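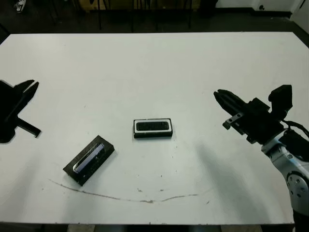 Ticket: Can't get listening copies out of the Koller tapes
Status: Open, waiting on requester
Opened: 20 Jan 2024

Hi all, me again. I'm writing the liner notes for the Plelevside reissue and I've got a reading room booking in May, so I'm trying to sort out my requests from home before I fly over. Mostly it's been a breeze! The finding aid is lovely, whoever did it deserves a long lunch. But I've hit a snag with the Koller sessions and I've run out of ideas.

What happens: I log into the catalogue, search "Koller", get the collection, open Series 3 (rehearsal recordings) and tick the reels I want. The basket says 40 items, which is right. I hit submit and it comes back with "Item not available in this location". No item number, no location, just that. Then the basket empties itself and I have to tick the whole lot again (I've done this more times than I'd like to admit).

What I've tried so far:
Logged out and back in. Same.
Different browser, then my partner's laptop. Same.
Cleared the cookies, which also logged me out of everything else I own. Same.
Requested one reel by itself, the first in the series. That went through fine and I got the confirmation email.
Requested the two photo folders from Series 1. Also fine.

So my account's okay and it isn't the whole collection. My hunch is there's one dud record in the bunch and it's dragging the rest down with it. Is there a way to see which one from your end? 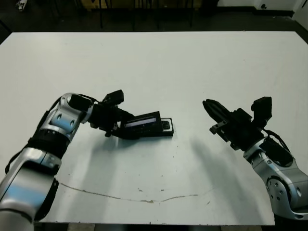

Holger Sæther: Thanks for the detail, that saved me a fair bit of digging. Your hunch is close. The reels from box 160 onward were moved to Vavside, our offsite store, and their records still carry the old shelf code. The request form won't accept a basket with two locations in it. Could you split it at box 160 and send the first half again?

Righto, did that just now. First half went straight through, confirmation and all. You little ripper! The second half still gives me the same message, so I've left it alone and kept a list in a text file this time.

One other thing while I've got you. The finding aid says there's a Darkeo club tape in box 200, but when I click on it I land on a folder of programs and ticket stubs. I'd love those too, only I was really hoping for the tape, as it's meant to have the early version of the title track with the extra verse.

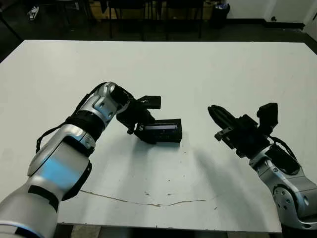

Do I need to have the offsite reels requested before I book my flights?
Book whenever suits you, and send the box and reel numbers in a reply to this ticket so they can be requested by hand.

Beauty, will do. I'll paste the list in tonight once the kids are in bed. Could you leave the ticket open until we've worked out what's going on with box 200?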